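第六讲 家务与车间杂务:机器能做到哪一步

课程:服务机器人导论
主讲:Ismail Naciri 讨论课:Chelsea Mapplebeck

一、本讲范围

本讲讨论一个常被提出而不易准确回答的问题:现有的机械臂系统能否承担家庭和小型车间中的日常杂务。所谓杂务,指工序短、物件杂、每次摆放都不相同的工作,如收拾餐具、分拣零件、装盒、叠布。汽车焊装线一类的固定工位不在讨论之列,相关内容见第二讲。

二、“能做”的三种含义

文献与宣传材料中的“能做”至少有三种用法,阅读时须加以区分。

1. 演示意义上的能做:在选定的物件和布置下完成过一次。
2. 统计意义上的能做:在规定的变化范围内重复多次,并报告成功率及失败类型。
3. 使用意义上的能做:无专业人员在场,连续运行数周,所需的人工干预少到使用者愿意接受。

目前多数桌面操作任务处于第一种与第二种之间。同学在作业中引用任何结果,应注明属于哪一种,并写明试验次数。只给百分比而不给次数的结果,不得作为论据。

三、课程案例:Osby 工作台

Osby 工作台为本课程自用的教学平台,所用任务集名为 Cevumau,现收录示教记录3,114条,分为餐桌、厨房和零件三类。期末评测中,每组对所选任务进行100次试验,物件初始位置由助教按抽签表摆放。

去年十月的一轮评测中,硬质物件(杯、盒、螺母)的抓放任务,各组成功率大多在八成以上;换成软质食品后普遍下降,且各组之间差距明显。平均每次操作用时约80秒,同一动作由人完成只需数秒。速度一项在讨论时容易被略去,请在报告中单列。

四、软质食品为何困难

以水煮饺子的夹取与摆放为例,主要困难如下。

(1)形变。饺子皮薄而软,夹持力过小则滑脱,过大则破皮。破皮应记为失败,即使饺子最终到达目标位置。

(2)外观。皮呈半透明,馅色透出,同一盘中颜色可有数种;白盘反光又会干扰边缘识别。仅以颜色阈值分割的方法在此类任务中不可靠。

(3)接触。相邻饺子可能部分重叠,夹取其一时容易带动另一只。单个散放与成对相靠的情形应分别统计。

(4)遮挡。腕部相机接近目标时,夹爪本身占去部分视野,而此时恰是最需要视觉信息的阶段。可行的补救办法包括增设固定视角和引入触觉反馈,二者的比较见 Metwally 组上学年的报告。

五、车间一侧的对照

车间杂务的物件多为硬质,尺寸有公差可查,条件似较有利。但车间对节拍和连续运行的要求高得多。以 Unditz 装盒任务为例,要求每班完成200盒,中途停机须有记录。一套在餐桌任务上表现尚可的系统,移到该任务后往往因恢复能力不足而不合格:物件一旦滑落至预期区域之外,系统便反复尝试同一动作,直至人工复位。

六、小结

在限定条件下,机器已能完成相当一部分单步杂务;多步任务的成功率随步骤累积而下降。若每步成功率为95%,且各步相互独立,则连续十步全部成功的概率约为60%。判断一项家务是否“已可由机器承担”,应考察整个流程,包括准备、失败后的恢复和事后清洁。

七、讨论题与作业

1. 选择一项你熟悉的杂务,写出全部步骤,标明哪一步最可能需要人工介入,并说明理由。
2. 为饺子摆盘任务拟定一份失败分类表,要求两名评分人独立使用时结果基本一致。
3. 阅读指定文献两篇,判断其结论分别属于第二节所述的哪一种“能做”。

作业交至讨论课信箱,逾期按课程细则扣分。 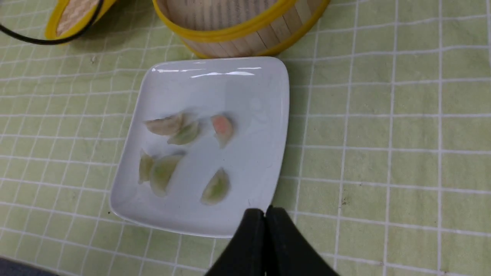
图6-1 软质食品操作任务:白色方盘、水煮饺子与腕部视角下的夹爪

课程事务请联系服务机器人导论教学组 | 版权所有,仅供选课学生使用 | 返回顶部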